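TABLE TALK - notes, Mawar
Gudilley evening, 20 min slot plus questions. DON'T RUN OVER like in November

Open: who ate at a table today. Hands. Who knows what wood it was. (wait. Let them squirm a bit)

Me - refinishing for Chevalier, mostly kitchen and dining tops, mostly pale wood. Maëlys Lacroix taught me, she's in the second row, be nice about her.

Slide 1 - title, skip quick

Slide 2 - why pale tops scare people
- every ring shows, coffee, beet juice, red wine
- customers want it to stay the color it was in the store. It won't. Sunlight yellows softwood, say it early and say it plainly
- bring up the lady who kept a runner on hers for years. Took it off, had a stripe. Pass the sample round here, NOT later

Slide 3 - reading the grain
- how the board was cut. Flat sawn = arches, what people call cathedral. Straight stripes = closer to the quarter, or just the outer part of a flat sawn board
- draw it on the flip chart, end of log, saw lines across. Keep it ugly and fast
- you can get both on one top, ask them to find where the stripes start to bend
- light bands soft, dark bands harder. Spring growth, summer growth. Press a thumbnail in the scrap piece so they hear me say ow
- sanding: soft bands go first if you use a floppy pad. You get ripples. Hard block!!

Slides 4 and 5, leave up while talking, dont read anything off them

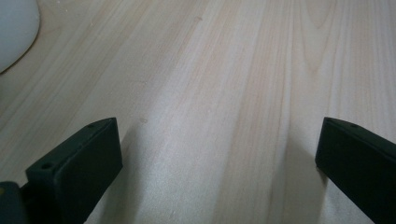
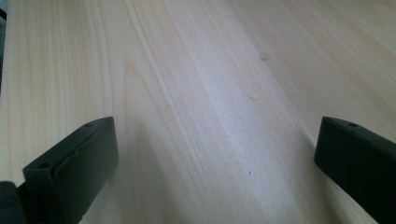 Pale top, arched grain, slides 4 and 5

- point at arches first, then stripes, then shut up and let them look
- the bright patch. Light on a smooth surface, grain goes faint in it. So: never judge a finish from one spot, walk round the table. Move the lamp. Get your eye down low
- slide 5, small brown spot toward upper right. Knot? blemish? Ask the room. My answer, can't tell from a picture, go and touch it. Fingernail, then damp cloth, THEN think about sandpaper
- same slide, tiny dark speck low down. Could be a crumb. Tell the Ultano story, junior had sandpaper out before anyone tried wiping it

Slide 6 - cleaning, the boring one
- damp cloth, dry cloth, done
- no vinegar on oiled tops. Someone WILL ask about vinegar
- no scouring pads, the green ones are murder on a matt finish
- bowls and cups: lift, don't drag. Unglazed foot on a bowl is basically a file
- hot pans, trivet, end of discussion

Slide 7 - oil or lacquer
- oil: easy to patch, needs doing again, people forget
- lacquer: tougher, but when it goes you're stripping the whole top
- hardwax oil in between. What I'd put on my own (did, on the Inia bench, it's held up OK, one bad corner)
- rags!! oily rags go flat outside to dry or in a lidded metal can with water. Slow down here. Make them write it down. Fires start from this

Slide 8 - grits
- 120, 180, stop. 240 only if waterbased and only between coats
- with the grain. Pencil squiggle trick, sand til it's gone
- vaccum between grits, then tack cloth. Not the same cloth as last time

Slide 9 - what it costs
- small top, oiled, I charge from 200. Bigger one last spring came to 287 with the edge repair
- they can do it themselves for a lot less, tell them so, Maëlys will laugh

If time: dents, wet cloth and iron. Only works if the fibers are crushed and not torn. Demo needs an outlet, CHECK OUTLET

Questions likely - kids' marker pens, white rings from mugs (heat or moisture under the finish, leave it a few days before you panic), is bamboo a wood (no, grass, move on)

Finish: sign up sheet by the door, thank Gudilley for the room. Get the sample board back this time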